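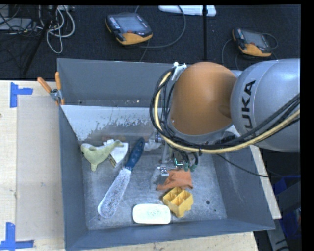
Speaker Notes: Storage Bins and Work Surfaces in Shared Workshops
Prepared by the Facilities Office, Clenier Technical Center
2026-06-01

Opening

Good morning, and welcome to the second session of the workshop upkeep program. The first session dealt with floors and walkways. Today's session concerns the metal bins in which small items are kept and the wooden surfaces on which those bins stand. The talk is intended for staff who supervise a shared room, and it assumes no background in purchasing or maintenance.

Questions may be raised at any point. The handout contains the inspection sheet and the request form for replacement bins.

Slide 1: Why bins are on the agenda

In December the Center completed its yearly review of workshop equipment. The review listed 244 open metal bins across the Girnex and Saithong buildings. Most had never appeared on an inspection sheet, and several rooms had no record of when their bins were bought.

A bin is easy to overlook. It is filled, emptied, pushed to the back of a bench and filled again. The review found that bins were generally kept long after the labels had been lost, and that items from different jobs had been allowed to collect in the same container.

(Pause. Ask how many of those present have a bin in their room that has no assigned contents.)

Slide 2: Reading the wear

Scratches on a bin floor are normal and do not call for replacement. A gray metal floor that has become mottled through use may remain in service for many years. Supervisors should look instead at the following points.

Rims. Run a gloved hand along all 4 rims. Any burr that catches the glove is to be filed down before the bin is used again.

Sloped panels. Where a panel has a pale surface, it tends to wear first along the lower part. Patches where the gray shows through should be noted on the sheet, with the date. If loose flakes come away on a dry cloth, the bin must be taken out of use for parts that have to stay clean.

Spots on the floor of the bin. A dark spot may be a stain, a dent or the start of rust. Wipe it first. If it remains, press lightly with a blunt tool and record what is found.

Walls. Scuff marks are a matter of appearance only. Please do not repaint bins locally. Paint applied by individual rooms has given poor results and makes later inspection harder.

Slide 3: The surface beneath

A heavy bin on a pale wooden surface will leave marks if it is dragged. Bins are to be lifted by two people when full, or emptied before they are moved. Grit trapped under the base does most of the damage, and the underside should be brushed whenever the bin is raised.

Wooden surfaces should be wiped with a damp cloth and dried at once. Oil is applied yearly by the Facilities Office. Rooms should not arrange this themselves.

Slide 4: What goes in, and how it lies

Items should be spread over the floor of the bin in preference to being heaped in a corner. Spread items can be seen and picked up one at a time, and a missing item is noticed sooner. Tall sloping sides help to keep items in, but they also hide whatever lies close to the wall, so the view from directly above is the one to use when checking contents.

Cables that pass over a rim should be checked at the point of contact each month.

(Allow time for the Saithong group to describe their labeling method.)

Slide 5: Costs and requests

The Center has set aside 1,000 dollars for this year under the Nundavon fund. It covers rim repairs, labels and a small number of replacements. Requests above 100 dollars require the signature of the building supervisor. Forms without an inspection sheet attached will be returned.

Rooms that have bins to spare are asked to list them before ordering new ones. The list is held at the Girnex front desk.

Slide 6: Next steps

Each room is to complete one sheet per bin and send the sheets to the Facilities Office. Bins taken out of use should be marked with red tape and left in the room until collected.

(Distribute spare inspection sheets. The next session covers shelving and wall hooks.)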